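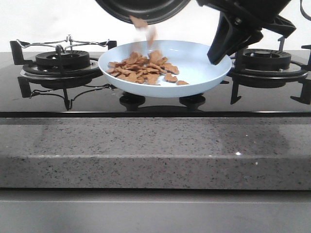

My grandmother cooked by ear. She would stand with her back to the stove, telling you some long story about the ferry at Zindthorpe, and then stop in the middle of a word and turn the flame down, and she was always right. I have never had the knack of it. I have to stand over a pan the whole time and look, and even then I have burned more suppers than I would like my mother to know about.

When the house came to me, the blue pan came with it -- pale blue inside and out, the colour of a sky that hasn't made its mind up -- and so did her recipe for what she called crumble-bits, written on the back of an envelope from the Prasard Tea Company. Broken biscuits, it said. A knob of butter. Salt, more than you think. Shake until they talk.

Until they talk! I read it over and over that first April, with the rain coming down the kitchen window and the cat sulking on the chair, and I couldn't for the life of me think what she meant by it. I tried them on a high flame and they went black. I tried them on a low one and they went soft and sad, like something left in a coat pocket. My mother, on the telephone, said I should just buy a packet from Remis and be done with it, they were only 105 pence, and she was probably right, but I am stubborn in small things and always have been.

So one evening I tipped in another lot, all in a heap, and put the butter after them, and because I was tired I turned my back and leaned on the worktop and looked out at the lane. The lamp had come on outside number 19. Somebody was wheeling a bicycle home. I was thinking about the ferry, and how she had never once got to the end of that story, and behind me there was a small dry chatter, like people whispering in the back row at a wedding.

I turned the flame down. They were the brown of good toast, every one of them, and I ate them standing up, straight from the pan, with the cat watching me from her chair.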